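Company says a coat rack can fix your meetings. The numbers are thin

Javbridge wants small offices to stop hanging jackets on chairs. Its own trial is the main evidence so far.

By Tanko Igwe
2021-08-07

Javbridge, a workplace furnishing company that until this spring sold mostly filing cabinets, is pitching a new package to small businesses bringing people back to the office. It is called the Storkar room, and its central idea is a coat rack.

The package turns an ordinary spare office into what the company calls a "short-stay meeting room." Customers get a freestanding rack, a small round table, a few chairs and a one-page floor plan. They also get a visit from a Javbridge fitter, who decides where everything goes. The rack goes in the middle, or close to it, and the company would like you not to move it.

The price is $1,667 per room, before delivery. Customers who already own chairs can keep them and pay less, though Javbridge would not say how much less.

According to the sales brochure, people who hang up their coats and bags when they walk in "arrive faster" and leave on time. Jackets on chair backs and bags on the table are said to add minutes to every meeting. The brochure puts the savings at 376 minutes per employee per year.

That figure deserves a closer look. It comes from a trial Javbridge ran in March at 2 offices, both of them its own. Staff wrote down when meetings started and ended, first with the old furniture and then with the new. The company did not say how many meetings were logged. It multiplied the average difference out to a full working year, which assumes that people go on meeting as often as they did that month and that the effect of a new coat rack never wears off.

March was also when both offices were just starting to fill up again after months of people working from home. Meetings may have been shorter for all kinds of reasons. Asked whether the trial took that into account, a company spokesperson wrote back that the result was "directional."

A room set up along these lines has a good deal less mystery to it than the brochure suggests.
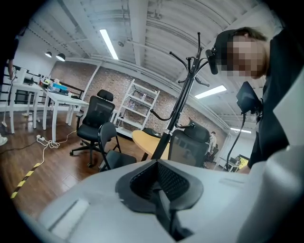
What the customer is buying is ordinary furniture in a particular order. The rack is the tall kind with curved hooks at the top, familiar from any dentist's waiting room. The chairs are office chairs. The table is round because, Javbridge says, a round table has no head and "no natural place to dump things." Anyone who has shared a round table with coworkers will have doubts about the second half of that.

Then there is the matter of where the rack stands. Most offices put one by the door or in a corner, and for a plain reason: people walk through the middle of a room. Javbridge argues that a rack in the corner gets ignored and that one in the open gets used. It offered no count of coats to back this up.

Milto, a bookkeeping firm that put in three Storkar rooms in the spring, was the only outside customer the company would name. Its office manager said by phone that she likes the rooms and that the chairs are comfortable. She was less sure about the rack.

"We moved it in one of them," she said. "People kept walking around it with coffee. In the other two it's where they told us to put it, and I guess we're used to it."

Had meetings gotten shorter? She said she had not checked. Did people use the hooks? "When it rains," she said.

She added that the firm had bought the package mainly because it needed furniture quickly, and Javbridge could deliver inside two weeks when other suppliers were quoting much longer waits. That seems a perfectly good reason to buy a table. It has little to do with the brochure.

There are practical questions too. A freestanding rack loaded with winter coats on one side can tip, and the usual cure is a heavy base or a wall behind it. A rack in the middle of the floor has no wall. Javbridge says its model passed in-house stability checks with an uneven load. It declined to share the weights used. Buyers with narrow rooms should also measure how far a wheeled chair rolls back when someone stands up, and whether the foot of the rack is in the way. The floor plan in the brochure shows every chair pushed neatly in.

The floor plan makes no provision for laptop bags, either. They are too heavy for most hooks, and people like them within reach. In a lot of offices they go straight on the table, coat rack or no coat rack. The brochure's answer is a "bag habit," to be introduced by managers over the first month.

A rival supplier, Innes, sells a similar table and a similar rack separately and makes no claims about either. A sales representative there said customers ask about floor protection and whether the hooks will snag knitwear. She could not remember anyone asking about minutes.

None of this makes the Storkar room a bad purchase. Plenty of small offices have a back room with mismatched chairs and nowhere to hang a coat, and paying one company to sort it out may be worth it to a busy owner. The fitter's visit is included, and the Milto manager said hers was polite and finished before lunch. But the same owner could get a rack, a table and some decent chairs from a used office furniture dealer and put the rack wherever it bothers people least.

Javbridge says a second, larger trial is planned for next year with outside customers taking part. It has not decided who will run it. The spokesperson said the company was "open to" having someone independent look at the results, and would not commit to publishing them if the savings came out lower.

The 376-minute figure, meanwhile, stays on the front of the brochure. A footnote on the back page says individual results may vary with office size, season and outerwear.

Orders for fall delivery are open now. The rack can be returned within 30 days if it is unused, and Javbridge confirmed that hanging a coat on it counts as use.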